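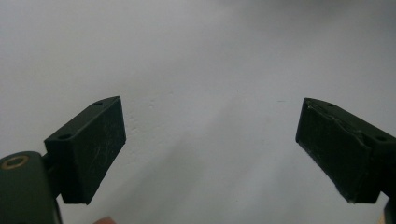
Figure 1. Plain wall, pale grey-white, with slight mottling and shallow blemishes.

Unit 4: Inspecting Painted Interior Walls
Handout, February session, Toledo

4.1 Scope
These notes cover visual inspection of flat painted walls before recoating. Moisture testing and crack monitoring are treated in Unit 7. Students should have the surface defect chart from Unit 3 at hand.

4.2 Terms
Mottling: a faint variation in tone across a coat that is nominally one color.
Bump: a raised spot, usually a dust nib, roller debris or a ridge of filler.
Blemish: any shallow mark or depression that does not break through the coat.
Streak: a narrow mark with a clear direction, darker or lighter than the field.

The wall in Figure 1 has a smooth surface with a few very subtle bumps and one tiny dark streak. A streak of this kind is entered as "mark, cause unknown" until it has been examined by hand. Dirt, a scratch and a hairline crack can look the same in a photograph.

4.3 Light and apparent tone
Uneven light is the most common source of false entries. In Figure 1 the upper left and center read brighter, and the upper right corner reads darker. No color difference should be recorded on that evidence. Move the lamp and look again. A tone change that moves with the lamp belongs to the lighting; one that stays in place is recorded as mottling or patching.

Two lamp positions are used:
Frontal. Lamp behind the inspector, at head height. Shows stains, streaks and patches of differing color.
Raking. Lamp close to the wall, beam nearly parallel to it. Shows bumps, hollows, roller texture and filler edges.

Raking light exaggerates relief. A bump that can be seen only in raking light, and cannot be felt with the fingertips, is graded 1 and left alone.

4.4 Procedure
1. Divide the wall into bays 900 mm wide, numbered from the left.
2. Inspect each bay in frontal light, then in raking light from one side.
3. Repeat the raking pass from the opposite side.
4. Mark defects with low-tack tape. Pencil can show through a light topcoat.
5. Record bay number, height above floor, term from 4.2 and grade.
6. Remove the tape the same day.

Viewing distance is 300 mm for close work. The overall judgment is made from the normal position of a person using the room.

4.5 Grades
1: visible only in raking light. No action.
2: visible in frontal light at close range. Sand lightly, spot prime.
3: visible from the normal position. Fill, sand, prime the bay.
4: coat broken or loose. Scrape back to a sound edge before filling.

4.6 Exercise
Inspect the three bays assigned to you in the Florama practice room and complete one sheet per bay. Compare your sheets with those of the next pair. Where grades differ by more than one step, inspect the bay again together and record both the first and the agreed grade.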